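Course Handout 7
Project Class in Robot Handling, spring term
March 2018
Prepared by Lutz Frerichs

In this handout we start the second part of the project, the shelf task. Please read it before you come to the lab, and bring your notes from January, when we spoke about the gripper and its limits. Every group works with the same kind of objects: bottles of different size and color, a low shelf, and two arms at one table.
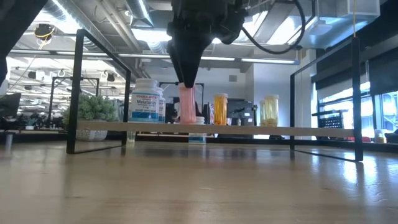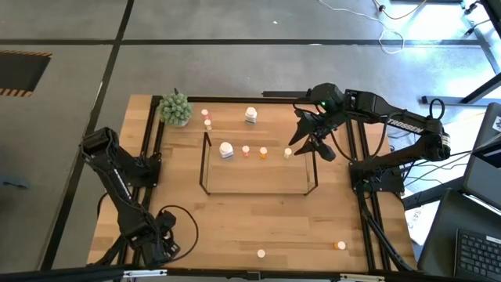 Shelf task, bottles and gripper.

Why do we begin with bottles and leave the boxes for later?
A bottle with a round body can be gripped from any side, so the group does not have to plan the rotation of the wrist in the first weeks. A box must be gripped on two parallel sides, and a small error in the angle is enough to push it away. When your approach path is good with bottles, you can add the rotation as a separate step.

1. The task

The group Drinell and the group Schmieder both work on the shelf task. The group Fatlow makes the sorting task with the same bottles and has a separate sheet. At the beginning of a run, the bottles are placed by a student of another group. The program, or the person who operates the arms, must then bring the wanted bottle to the wanted place on the shelf. The bottle must stand upright at the end. A bottle which leans against its neighbor is counted as a failure, also when it does not fall.

2. Approach from above

Most of you will want to come down from above, with the fingers pointing to the table. This is a good choice on a crowded shelf, but please consider these points:

The fingers need free space on both sides of the cap. Measure the opening of the gripper first and compare it with the gap to the next bottle.

Come down slowly on the last part of the way. I ask for a pause of 2 seconds above the cap before the fingers go lower. In this pause you check the position one more time.

Do not close on the cap only. A cap is short and often smooth, and the bottle will swing when you lift it. Go down until the fingers hold the body.

Watch the cable. It must have a free loop at the wrist, and this loop must not touch a bottle when the wrist turns.

3. Approach from the side

From the side you can hold a low bottle more safely, but the open fingers need room behind it. In the row on the shelf this is possible only when you take the outer bottle first. Think about the order of the picks before you write any code — many groups lost a full afternoon with this in the last course.

4. Clear plastic

Some of the bottles let the light through. With daylight from a window they can look different in the morning and in the afternoon, and a threshold which you found at noon will not be good later. Record your calibration at two different times of the day. Reflections on the table give false edges too. Please mask the table surface before you search for the bottle.

5. The log

Write one line for every run: start position, target, result, and a short remark. The previous course in Prulmont collected 364 runs, and we could use only a part of them because the remarks were missing. "Failed" is not a remark. "Left finger touched the neighbor" is a remark.

The limit for a log file is 2000 lines. After this, open a new file and keep the old one.

6. For the next meeting

Each group brings a drawing of the shelf with the distances, the planned order of picks, and the logs of the first runs — also the bad ones. If your arm does not return to its home position, do not move it by hand while the power is on. Write to me and use the free time for the drawing.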